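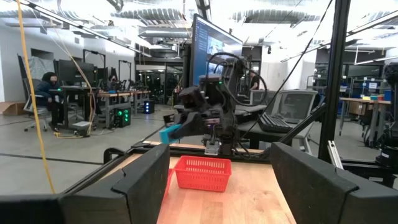

Baskets, bins and other promises

I have been told for years that the right basket will fix a table. Minja sells them, Germont sells them, and the storage aisle at Pinthorpe has a whole wall of them, all with the same cheerful claim that everything will have a home. I don't buy it. A basket is a place where things wait until somebody needs them and can't find them.

Still, I have a long-running argument with Valeriano Nieto, who thinks a shared work room can be kept tidy with plastic containers and good will. He has plenty of both. These are my notes on the things themselves, the red basket first.

The red basket

Rectangular, plastic, rows of little holes along the sides, a rim slightly wider than the base. Empty, and therefore at its best. Every basket is a success when it has nothing in it.

I keep hearing that the holes are there so you can see what's inside. Try it with a basket full of tape and screws. What you see is dots of tape and screws.

The tabletop

Light wood, in butcher-block style planks. It's a good-looking surface and I have no complaint about it, except that good-looking surfaces attract stuff. Put down one block, teal or any other color, and by Tuesday it has company.

Valeriano wants one basket per table. Obadia Nzioka wants 2. I want to know who empties them.

The desks behind

Dark monitors in a row, a keyboard on a dark desk, a gray mesh chair. Desks like these never look messy from across the room. Walk over and open a drawer before you congratulate anyone.

The long workbench at the back has a wooden top and metal legs, with various devices on it. "Various" is the word I'd take up with the basket people. Their catalogs show three lemons and a folded towel. I have yet to see one that shows a bench in use.

The floor

A power strip with its plugs in, lying near the desk legs. Eltik makes a tray that is supposed to hang under a desk and hold a strip like that. The listing has 971 reviews, and I read 388 of them before I gave up. Most were written the day the box arrived, when the tray had been holding cables for an hour.

The cardboard box

Against the wall, far left. I'm told cardboard is temporary storage. I have moved offices with temporary boxes from the office before that, still taped.

If you own a basket that has stayed in order through a whole February, write and tell me what you keep in it. Lemons don't count. Obadia is collecting the replies and Valeriano will be allowed to read them.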